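Titoteo workshop visit, February
Notes by Simin Soltani

The second stop on the Piltora open day was Titoteo, a small shop that builds short conveyors for bench use. The group was split into parties of 12, and ours went in at 10 a.m. with Sumaiya Sikder leading. Most of the session was spent on a green belt unit set up on a table marked off in squares with blue tape.
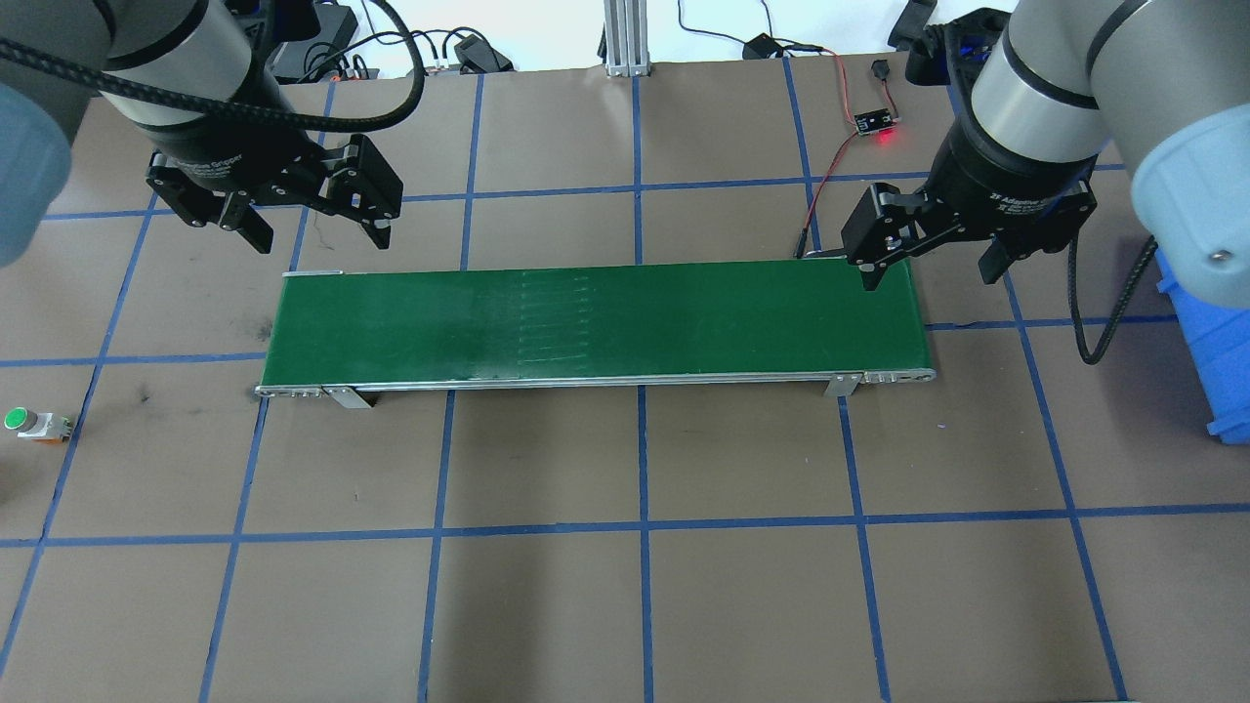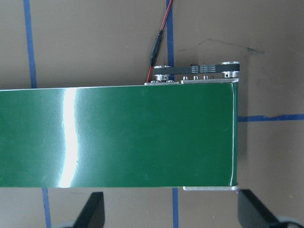
Green belt unit, aluminum side rail. The second view shows the timing belt and pulleys.

Sikder covered belt tracking first. A short, narrow belt leaves little room for error at the end rollers, and the shop's procedure is to adjust one side only, run the belt for 4 minutes, then check the edge against the rail before touching anything else. Tension is set after tracking and then tracking is checked again.

Timing belt drive was chosen over direct coupling to keep the motor position flexible. The cost is one more belt to inspect. Titoteo stocks two pitches and will cut side rails to order — lead time was given as 26 working days, longer if the customer wants non-standard brackets.

Questions were mostly on cleaning. Dry cloth first, mild soap if needed, no solvents on the belt surface. Someone asked about replacement belts and was told to quote the rail length, not the belt length.

We left at 11:30 for Urkell, where the tour was limited to the stockroom. Parking there is behind the building.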